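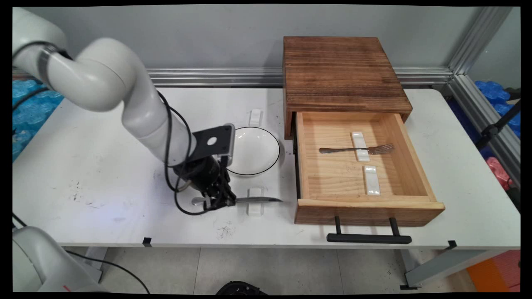

Receiving Guests at Home After a Service
Household guidance for families, Conceição Funeral Home

Many families choose to receive relatives and friends at home after a burial or memorial service. The following suggestions concern the kitchen, the table and the house itself. They may be given to a neighbor or relative who has offered to help, and families should feel free to use only the parts that suit them.

Before the day

Choose one person to answer the telephone and accept food. Dishes tend to arrive at all hours, and a single contact prevents the family from being called to the door repeatedly. Keep a notebook beside the refrigerator and enter the name of the giver, the dish and a short description of the container. The same notebook will be needed later for thank-you cards.

Clear one full shelf of the refrigerator and as much of the freezer as possible. Condiments and unopened drinks can be moved to a cooler for a few days. Put masking tape on the bottom of every borrowed platter, serving spoon and coffee pot, with the owner's last name in permanent marker. Tape placed on the side usually comes off in the sink.

A household outlet circuit can be overloaded by two large appliances. Run the coffee maker and the slow cooker from different circuits, and try both the evening before. Keep cords away from the path guests will take to the table.

Food and drink

Cold food should remain in the refrigerator until the first guests arrive. Perishable dishes should not stand at room temperature for longer than 2 hours, or one hour in very hot weather. Small platters that are refilled from the kitchen keep better than one large platter set out for the whole afternoon. Put a clean platter out each time; do not add fresh food to what is left on the old one.

Rolls, sliced meats, fruit and plain cakes are easy to eat while standing. Label any dish that contains nuts, shellfish or milk. Where the cook is not available to ask, the card should say that the ingredients are not known.

For a gathering of more than 100 guests, a rented coffee urn is advisable. Fill it with cold water and allow a full hour. Set the sugar, cups and stirrers on a separate small table so that the line does not form in front of the food.

The house

Close the doors of rooms that are not in use and place medicines, mail and personal papers in one of them. Reserve a bedroom for coats and another quiet room where members of the family may sit alone. Empty the bathroom wastebasket and leave extra tissue and hand towels in plain view.

Flowers brought back from the chapel last longer if the stems are trimmed and the water changed the same evening. Lilies must be kept away from cats. Wipe pollen from cloth with dry adhesive tape, as water will set the stain.

Ask a friend to remain at the house during the service itself. The hour is often printed in the obituary, and an occupied house is a safer one.

Afterward

Divide leftovers into shallow containers before refrigerating them, and mark each with the day. Send food home with guests who will accept it. White candle wax on a tablecloth should be hardened with ice, lifted with a dull knife and then pressed with a warm iron between paper towels.

Borrowed dishes may wait. Stack them by the door in a box with the notebook, and let the helper return them during the following week.

Families who wish to borrow folding chairs or a coat rack from the funeral home may speak with Marlene Moura or Dirceu Leite at the front office. Items needed for a Sunday reception should be picked up before noon on the preceding day.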